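Kitchen Table Tips: Living With the Gunadstead Hand Grippers

I've had the Gunadstead kit at home for 29 days now, and a few of you wrote in asking whether it's any good and how I keep my kitchen from turning into a workshop. You hold one gripper in each hand, do ordinary chores, and the recordings go off to train robots. I rent mine by the month for $62, support line included. These are my notes so far!

Start with round fruit

Skip the eggs and the wine glasses on your first day (I didn't, and I mopped). The ribbed pads are the best part of the whole kit, and citrus is a lovely way to get the feel of them. Close slowly until the fruit stops rolling, then lift just a little off the table and hold it there for a breath before you carry it anywhere.

Keep the good cloth, but cover it

I work on my yellow-and-white checked tablecloth with a clear plastic sheet over the top. Juice wipes right off, and the black plastic jaws never snag on fabric. Smooth the sheet out from the middle with a dry dish towel before you start. Mine creeps back into wrinkles by lunchtime anyway, and I've stopped fighting it.
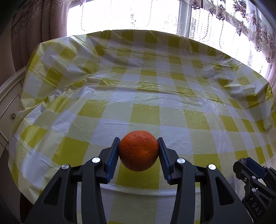 Clean the pads every night

Warm water, one drop of dish soap, an old toothbrush. Brush along the ribs, not across them, and let the pads air dry. Peel oil builds up faster than you'd think, and once they're greasy a lemon will shoot clear over to the stove. Wipe the screw heads with a dry cloth only.

Call before you fiddle

One of my jaws got stiff in the second week. I wanted to go at it with a screwdriver, but Wanpen Suksawat on the support line talked me through it in 4 minutes (a crumb in the linkage, how embarrassing).

Would I keep it? Yes, for another month at least. The manual is dreadful and the carrying case is too small, but I like the work, and I may try the Lusmont kit in April to compare.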